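Randano home build – questions we get asked a lot

Last updated in July by Jolene Lowther, with a good deal of help from Wichai Khunthong, who answers the technical mail much faster than I do.

What is Randano, anyway?
It's a two-joint arm with a simple gripper that we're building in the back half of our shared workshop, and the long-term hope is that it will put away the dishes. We're still on the second version of the arm (the first one had a lovely paint job and a terrible elbow).

Do I need to know how to program?
A little helps, but please don't let it put you off! If you can edit a settings file and you don't mind reading error messages twice, you can get the arm moving in an evening. Teaching it anything useful takes longer, and that's the part we enjoy most, so do write in if you get stuck.

How do you teach it to handle cups?
We do the job ourselves, with our own hands, and record where the wrists go. Each wrist gets a band printed with square markers, and the software works out position and angle from those. Drawers make good practice because everything in them is crowded together, and you find yourself nudging one cup to get at another without thinking about it. So far we have 1,238 recordings, of which 1,966 minutes sounded like plenty until Wichai started sorting them.

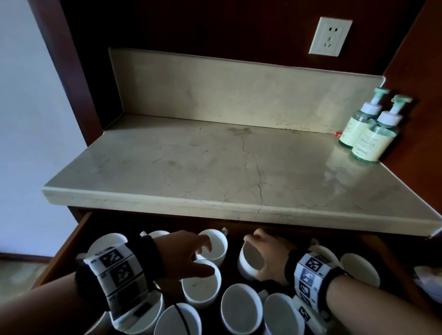 Both wristbands on, sorting through a drawer of white cups.

Can I print the wristbands on an ordinary printer?
Yes, and we do. Use matte paper if you can get it – glossy paper throws back the light and the tracking drops out. Print at full size, with no "fit to page", and measure one square with a ruler before you cut anything. I skipped that once and lost a whole afternoon.

How many recordings do I need before it learns something?
We saw the first sensible reaches after 40, and it got properly steady at 1,000. Your kitchen will be different from ours, so treat those as our numbers and nothing more.

Will it break my good china?
It might, so please start with something you wouldn't miss. Keep the speed setting low, and stay near the off switch the first few times.

Where can I get the files?
Write to us through the contact page and tell us which version of the arm you're building. Wichai sends out the drawings, usually before nine in the morning, and I'll send the parts list along after lunch.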